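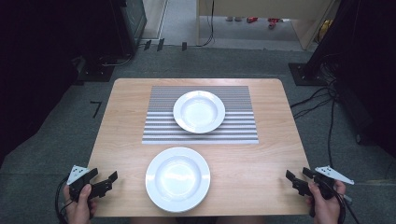
A packaged cake has to do something a cake from the oven at home never does, and that is taste the same on the day it's opened as it did on the day it was wrapped. Most of this session is about how manufacturers get close to that, and where they fall short. We'll start by tasting, with one wrapped cake and one baked that morning. Use a plain white plate for each, with a wide rim like the two on the table here, and leave the middle of the plate for the sample. A patterned plate makes crumb colour hard to judge. A striped placemat underneath does no harm as long as the sample stays on the white.

Baked Goods and Their Makers
Session 2: The wrapped cake
Notes by Niamh Ó Súilleabháin
Revised 5 January 2022

Before the session

Read the label of any individually wrapped cake you have at home and bring the wrapper with you. Flatten it first. If it has been thrown out, copy the ingredients list in the order it is printed. The order matters, as ingredients are listed by weight, heaviest first, at the point when they went into the mix.

What goes wrong with cake

Cake changes in two main ways after baking. It goes stale and it goes mouldy. People often speak of these as one thing, but they have different causes, and a fix for one can make the other worse.

Staling is mostly to do with starch. During baking the starch granules in the flour take up water and swell, and the crumb is soft. As the cake cools and stands, the starch slowly goes back to a firmer arrangement. The crumb feels dry even when very little water has left it. This is why a cake in a sealed wrapper can still go stale. It's also why the fridge is a poor place for plain sponge -- the change is quicker at fridge temperature than at room temperature.

Mould needs available water. Note the word available. Water that is tied up by sugar or salt is of less use to mould than free water, so a sweet, sticky fruit cake can hold a fair amount of moisture and still keep for weeks. The measure used in the trade is water activity, which runs from zero to one, with pure water at one. We return to it in the practical.

What manufacturers do about it

Fat and sugar both slow firming. So do emulsifiers, which you will see on labels as mono- and diglycerides of fatty acids. Glycerine holds on to water and lowers water activity, and it tastes slightly sweet. Potassium sorbate is a common preservative against mould. It does nothing much for staling.

Then there is the wrapper. A good film keeps moisture in and, for some products, oxygen out. Fats react with oxygen and go rancid, and nuts and wholemeal flour are the first to show it. Some cakes are packed with part of the air replaced by carbon dioxide, which slows mould.

Filled cakes bring another problem. If the cream is wetter than the sponge (in terms of water activity, again), water will move into the sponge until the two agree. The layer next to the filling goes gummy. The cure is to match the two at the recipe stage.
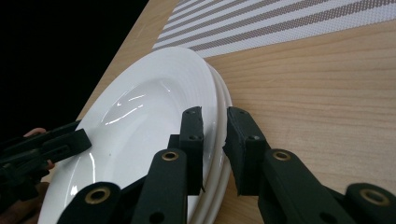

1000 words | 7 min read

Case notes: Pirnidis and the Plendano bar

Pirnidis is a family bakery that began with bread and moved into small cakes. Its best seller is the Plendano, a finger of lemon sponge with a thin line of curd along the bottom. For years it was sold unwrapped from the counter and eaten the same day. When a wholesaler, Duggan, asked for a wrapped version, the bakery put the counter recipe straight into a clear film and sent it out.

The complaints were of two kinds. Some customers found the sponge dry. Others, buying from the same delivery, found it wet at the base. Both were right. The curd was giving up water to the bottom of the sponge while the top was firming in the usual way.

The second version had more sugar in the curd, a little glycerine in the sponge, and part of the butter swapped for rapeseed oil. It was packed in Otorix, a film with a better moisture barrier. The base held up well. The flavour was another matter, and the bakery's own staff preferred the old one when both were fresh. After a week in the wrapper they preferred the new one. Keep this in mind when you read any claim that a recipe has been improved. Ask at what age the cake was tasted.

Point for discussion: should the counter version and the wrapped version carry the same name? Pirnidis decided that they should. Come with a view.

Writing up a tasting

Your tasting sheet has a column each for appearance, smell, texture, flavour and aftertaste. Fill them in that order. Smell the sample as soon as the wrapper is open, before anything else is poured or unwrapped nearby.

Use words that someone else could check. "Crumb breaks into large pieces" is useful. "Moreish" is not. If you have to compare it with something, choose a food that everyone in the group will know.

Write down how you came by the product. If a company gave it to you free, put that at the top of the sheet, and do the same in anything you publish later on. Readers can allow for it if they know.

Do not talk during the tasting. One loud remark about soap and half the room will taste soap.

Reading the label

Per 100 g figures are the ones to use when comparing products. Portion figures depend on what the maker calls a portion, and with small cakes that may be one cake or it may be the pack.

Allergens must stand out from the rest of the list, usually in bold type. Check for milk in products that look as if they would have none.

Nearly all wrapped cakes carry a best before date, which is about quality. A use by date is about safety, and you'll meet it on fresh cream cakes.

For next time

Leave one slice of plain sponge in a sealed bag on the worktop and another in a sealed bag in the fridge, both cut from the same cake. Press each one gently every morning and note what you find. The February session opens with your results, followed by rancidity and the storage of nuts.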